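Lirby Evening Classes: progress report to the Siliņa Fund, January

Dear all,

First of all, thank you again for your patience over the autumn, when so much of our news was about heating and so little of it about learning. I'm glad to say this report is mostly the other way around. The adult evening program at Lirby now has 229 people enrolled, against the 200 we promised you in our application, and most of the growth has come from the bookkeeping and basic English groups, which we had honestly expected to be the hard ones to fill.

Ülle Kütt has taken over the English groups and has split the beginners into two levels. It meant finding another room on short notice, and the Prereck library kindly let us have theirs until the spring. People who had dropped out of the old mixed class have started to come back, a few of them bringing a sister or a neighbor along.
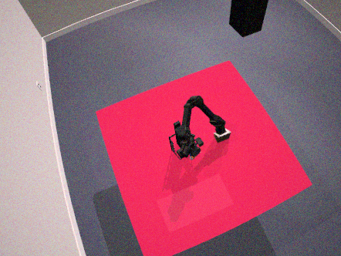 Computer-rendered view of a black robotic arm on a red square.

On money, we have spent a little less than planned. The 2,000 set aside for textbooks is still untouched, as Plelel lent us a full set for the first term, and we would like to ask your permission to move it to travel costs. We have 10 learners coming in from the outlying villages, and the last bus leaves before the late class ends, so at present they share cars or slip out early.

Jaanus Avotiņš is putting together the learner survey and hopes to send you the results with our next report. The sewing course has not started yet. We have the machines but are still looking for a teacher, and if you happen to know of one, please do write!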